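Jindelon demo bay — pre-session check, handheld gripper
Date: 17/01/2018
Task: approach cabinet, take handle, open door
Result: pass, with comments

1. Finger pads seated and clean — OK
Wiped both before I started. I'd still like a spare set in the drawer, we keep running these right up to the day they peel!

2. Screws on finger plates — OK after tightening
Two were loose when I went around with the driver. Same two as in November, so I put a paint dot on them this time. If the dot moves, tell me.

3. Trigger travel, full open to full close — OK
Smooth, no sticking. Did it 30 times because I got into a rhythm.

4. Markers flat and readable — OK
One had a corner lifting. Pressed it back down and it stayed, but please don't pick at them (you know who you are).

5. Battery and storage — COMMENT
Battery fine. The card only had room for up to 50 demos, and the Arnier people want more than that. Copy it off to the Cluser drive before lunch, then clear it.

6. Floor and walking path — COMMENT
Walk it backward too, since half of us step back after the pull without looking. Cables go along the wall, never across. Anything small on the floor gets picked up before the first take.

7. Cabinet and handle — OK
Cabinet doesn't rock, handle is tight. Start every take with the fingers wide open and the handle in view, on the left side of the door.
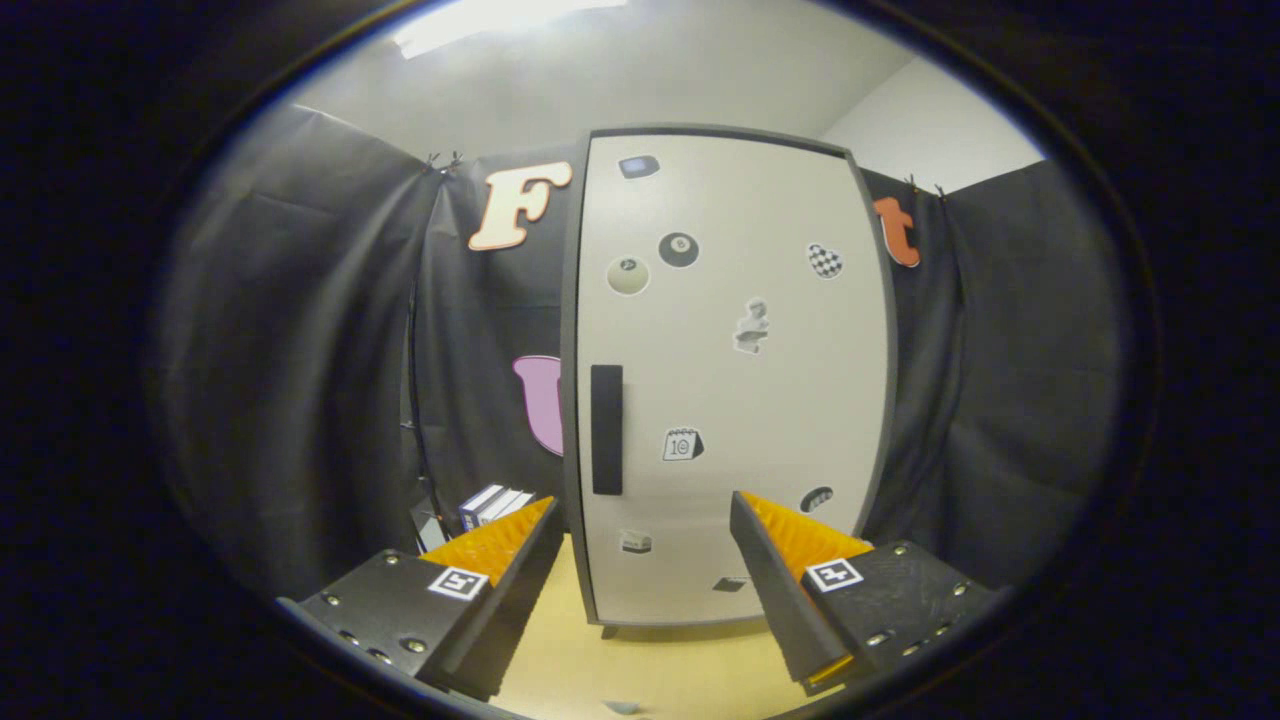 Go in slow for the last bit, slower than feels natural. I rushed 3 of my practice takes and bumped the door each time, and I'd hate for the arm to learn that from me.

8. Curtains clipped — OK
Tugged on both sides, nothing slid.

9. Remote stop on the Lie arm — NOT CHECKED
Arm was powered down all morning. Has to be done before any playback, no exceptions — I'll come back for it after the copy finishes.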